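Ticket 200-17: Newsletter signup form eats the last letter of everything
Status: Reopened (again)
Product: Trindo Forms, hosted plan
Priority: Low, according to you

Original report

Our softball league uses the Trindo signup form on our home page. Since the April update, anyone who types an email address and hits Enter gets saved without the last letter. We now have 30 subscribers at addresses ending in ".co" and a welcome message that has gone out to the country of Colombia.

Clicking the button with the mouse works fine. Only Enter does it. I tried it in two browsers and on my phone, where there is no Enter key to speak of, and where it therefore works beautifully.

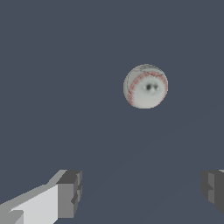

Posted by famia_webdesk | 4/30/20 | Customer, Famia Softball League

Update after your first reply. I cleared my cache. I also cleared the cache on the office laptop, which signed me out of the bank. The form still drops the letter.

Second reply asked if I had any plugins. I have three. I turned off the Zarnex spam filter first, and got roughly 200 messages about roof repair overnight. The letter was still missing, so Zarnex is back on and has my apologies. Turned off the calendar next, no change. Turned off Uçar Autosave last, and the form saved the whole address.

Turned Uçar back on, lost the letter. Off, got it back. I did this 17 times, partly for science and partly out of spite.

What I think is going on: Uçar grabs a copy of the field on every key press, and when Enter comes along your form takes Uçar's copy, which is one key behind. There's a setting called "Save delay" under Advanced. At 0 the problem goes away with everything switched on. The default is 3, and I don't know what of. The help page says "units."

Workaround for whoever finds this thread by searching:
Uçar Autosave > Advanced > Save delay > 0
Save, then reload the form page twice. Once doesn't do it.

Still need from Trindo: a way to edit subscriber addresses in bulk. Right now I open each one, add an "m", and press Save. With the mouse.

Please don't close this one as "working as designed." You did that last time.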